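Walking Notes 3: Reading a Path
Delia Farías, June 2022

Okay, so last time we did streets, and I talked way too long about curbs. Today it's footpaths, my favorite! Bring a pencil and a clipboard (your phone is fine if you must).

Start with the ground right at your feet. Concrete gets poured in slabs, and the joints between them give it somewhere to move when it heats up or freezes. When a crack starts at a joint, put it on your sketch, even a skinny one. I have 14 years of student sketches in my office and hardly anyone draws the cracks.

Then do the edges. A fresh path has a crisp line, but leave the mower crew alone with it for a while and the grass creeps over and softens everything. Jadwiga Makowska's reading (the Jundport chapter, page 6 on) calls this "edge loss," and I'd like you to use her term.
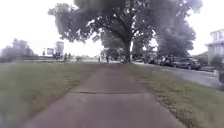 Next, look up and ask where the path is taking you. Designers love to aim a straight walk at something, and a big tree does the job beautifully – your eye goes there before your feet do. Write down what you notice first, then second. Don't fix the order later!

For your own site, pick a stretch you can walk end to end, and draw it twice, once from each end. Lawn, hedges, signs, people in the distance, all of it goes in. Vasilică Barbu has the spare clipboards.

Related notes
Walking Notes 2: Curbs and Corners
Walking Notes 4: Benches
Reading list for November

Questions? Delia Farías, Room 1079
Back to top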